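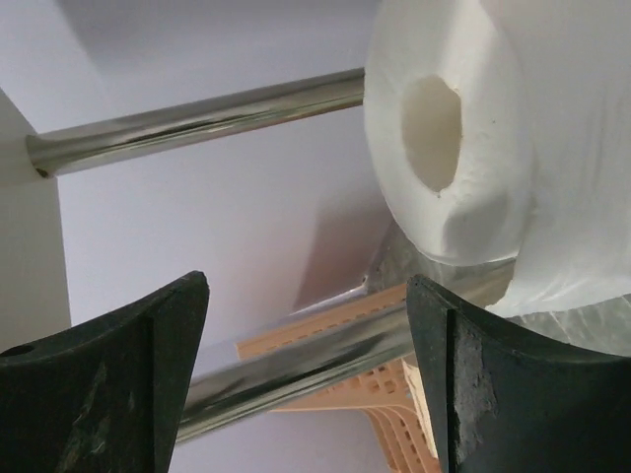 Garage and Workshop Tips, the Rust and Damp Page

Updated August. Moved the drill bit stuff to the bottom, a few people couldn't find it.

Quick ones first

Surface rust on hand tools. White vinegar, plastic tub, overnight. Scrub with an old toothbrush in the morning, rinse, then dry it right away. I mean right away. Hair dryer if you have one. Leave it on the drainboard while you make coffee and it goes orange again.

Add a spoon of baking soda to the rinse water. Kills what's left of the vinegar.

Don't soak anything with a wooden handle. Wrap the metal part in a vinegar rag, then a plastic bag over that, rubber band.

Never vinegar and bleach together. Not in the same tub, not one after the other without a rinse.

Oil after. Thin coat, wipe on, wipe most of it off. Any light machine oil. Not cooking oil, it turns to glue. I did a whole set of chisels with canola once and had to scrape them clean with a razor blade.

Stuck bolts

Penetrating oil, tap the head a few times with a hammer, walk away. Come back after lunch. Most people give it two minutes and then lean on the wrench and snap it.

Try tightening first, just a hair. Then loosen. Works more often than you'd think.

Six-point socket, not twelve. The twelve rounds off the corners on anything old.

If the head's already rounded – hammer on a socket one size too small. You'll need a punch to get the bolt back out of the socket after. Fine.

Heat only if there's no oil on it, no rubber near it, and no gas can in the same building. Let the oil jobs and the torch jobs be separate days.

Damp in the garage

Mine's a single, block walls, bare slab, no heat. When we moved to Flostomthorpe I put everything on the floor along the back wall like an idiot and by spring all of it had a bloom on it. So:

Tape a square of clear plastic to the slab, all four edges, leave it two days. Wet underneath means it's coming up through the concrete. Wet on top means it's the air. Different problems. Don't buy anything until you've done this.

Coming up through the floor: get things off the floor. Pallets, bricks, scrap lumber, whatever. Leave a hand's width behind shelves so air gets round the back.

In the air: shut the door on muggy days. Everybody opens it to "air the place out" and lets in a load of warm wet air that settles on the cold tools. Open it when it's cool and dry out, evenings mostly.

Dehumidifier helps but a cheap one ices up in a cold garage. Check the lowest temperature on the box before you pay.

Car dripping wet from rain or snow, that's a bucket of water you just parked indoors. Squeegee it out the door before you close up.

Cardboard boxes hold damp against whatever's in them. Plastic bins with lids. Toss in a silica packet, the ones out of shoe boxes are fine. Keep them where kids and dogs can't get them.

Toolbox drawers

Line them. Rubbery shelf liner, cut a bit big, trim with scissors. Felt looks nicer but it drinks up water.

Stick of plain chalk in each drawer. Old trick, does a little. Swap it when it feels damp. Don't expect miracles in a leaky shed.

Camphor blocks work too but your whole box will smell like grandma's closet.

Wipe the tools before they go back. Sweaty hands leave fingerprints and the fingerprints rust. You'll see an actual thumb in the steel, come July.

Paint and coatings, the chipped kind

Scuffed paint on a vise or a clamp is mostly looks, but bare metal at a chip will start to go. Wire brush to get the loose stuff off, feather the edge with 220 sandpaper, wipe with mineral spirits, dab of enamel. Small brush. Two thin coats, a day apart. One thick coat sags and stays soft for a week.

Don't paint the jaws or anything that slides. Oil or paste wax there.

Paste wax on the table saw top, by the way. Rub on, let it haze, buff off. Keeps the rust down and the wood slides better. Check the can and skip anything with silicone in it, it gets on the wood and then your finish fisheyes.

Nerum, the hinge pot

I call the bad-jobs pot Nerum, long story, it was written on the jar when I bought it at a yard sale. It's where hinges and screws go to soak. Any wide mouth jar with a lid does it. Label it. In big letters. A jar of clear liquid on a shelf is how somebody gets hurt.

Brass plated hinges do NOT go in vinegar. Takes the plating off and turns them pink. Warm soapy water and a soft cloth.

Solid brass or plated? Magnet. Sticks, it's plated steel. Doesn't stick, probably solid, though some cheap ones are plated zinc and they don't stick either. Scratch the back where it won't show.

Garden tools

Bucket of sand with a glug of oil mixed in, the old timers all had one. Works, but the oil ends up in your flower beds. I just use dry sand now to scrub the dirt off and then wipe the blade with an oily rag.

Rough handles: sand them, linseed oil, rub it in, wait, wipe the rest off.

IMPORTANT about linseed rags. They heat up by themselves and can catch fire. Lay them flat outside on concrete to dry, one layer, or drop them in a metal can full of water with a lid on. Not balled up in the trash. Not in the corner.

Pruners – open them, spray, wipe the sap off with rubbing alcohol. Sharpen the beveled side only. A couple of strokes on the flat side to knock the burr off and that's it.

Drain the mower gas before winter or use stabilizer and run it for a bit so it gets into the carb. I forgot last year and paid $188 to get it running again.

Drill bits

Dull bit squeals, smokes and makes powder. Sharp bit makes curls. If you're pushing hard, stop, it's dull or you're going too fast.

Slow for metal. Slower then you think. Drop of oil.

Center punch first or it'll skate across the work and leave a nice scratch.

The 17 piece sets are fine to start with. Most of those you will never touch. Buy good singles to replace the ones you actually wear out, for me that's 1/8 and 3/16.

Broken bit stuck in wood: locking pliers if there's a stub. No stub, drill next to it and wiggle, then plug the hole with a glued dowel.

Clamp small stuff down. Don't hold it. It will grab and spin and it's faster than you are.

Dust

Sweep before you wax, oil or paint anything. Then wait an hour, dust hangs around.

Shop vac filter: bang it out outside, with a mask on. Foam sleeve ones can be rinsed, paper ones mostly can't, read the side.

Dusty slab? Damp sawdust, spread it, sweep it up. Keeps the cloud down. Don't do it if you just failed the plastic square test.

Old dog hair gets into everything. Lloyd (the dog) sleeps under my bench and I've pulled him out of three coats of varnish. His hair I mean.

What I'd buy with twenty bucks

Brass brush, steel brush. Can of light oil. Can of paste wax if there's anything left. Rags are old t-shirts, cut the seams off.

Not worth it, in my opinon: the fancy rust erasers (nice, gone in a week), magnetic dishes with weak magnets, anything sold as a "lifetime" tool cloth.

Questions I keep getting

Cola instead of vinegar? Sort of works. Sticky. Costs more.

Does the vinegar have to be new? No. Reuse it till it's dark and stops doing anything.

Foil and water on chrome, yes. Crumple it, dip it, rub gently. For bike handlebars and that sort of thing. Not on painted parts.

Sandpaper on rusty pliers? Ok on the handles and outside. Stay off the joint, work oil in there and open and close it a hundred times in front of the TV. Newspaper on your lap.

Can I leave it in the vinegar over the weekend? Rather you didn't. It starts eating the good metal and leaves it gray and pitted. Check in the morning, put it back if it needs more.

Galvanized stuff: keep it out of the vinegar completely, strips the zinc off and then it really rusts.

Bench vise page is next, Bromo restoration after that if I can find the missing handle.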